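Automated unloading at a small laundry, what happened to your shift?
Forum: Plant and Process > Laundry and Textile

dwight_o
We run Hoklow cells on the dryer side, day shift only so far. Load, door, unload, basket. Throughput is around 300 pieces a shift. Manual was higher. Management counts it as a win on labor hours. I'd like numbers from other sites before our review in December.
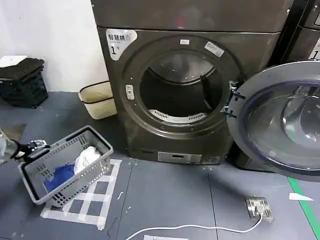

rdoucette
Labor hours don't tell you much unless you log interventions. At our site the attendants stopped folding and became exception handlers. Half of the calls are small items left in the drum, and with a door that swings out to the right like that one, the approach has to come from the left every time. We retaped the floor for it. Pay grade stayed the same.

L.Deligiannis
Disagree on pay grade. Ours went up one step after the Jiluvia training – 2 weeks, paid. The folding job was worse on the wrists.

rdoucette
One step, for how many of the original crew?

L.Deligiannis
4 of us. The others moved to pressing.

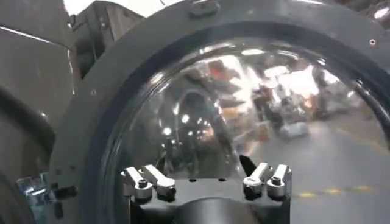 rdoucette
So the crew got smaller and the rest got a step. That belongs in the labor figure too.

carter_b
Log door cycles as well. We had hinge wear by 2000 and maintenance had no budget line for it. Operators were blamed for slow restarts that were mechanical.

dwight_o
Will add interventions and door cycles to the sheet. Does anyone record who clears the fault, attendant or tech?

carter_b
Attendant first, tech after the second call. Write it into the job description before the review.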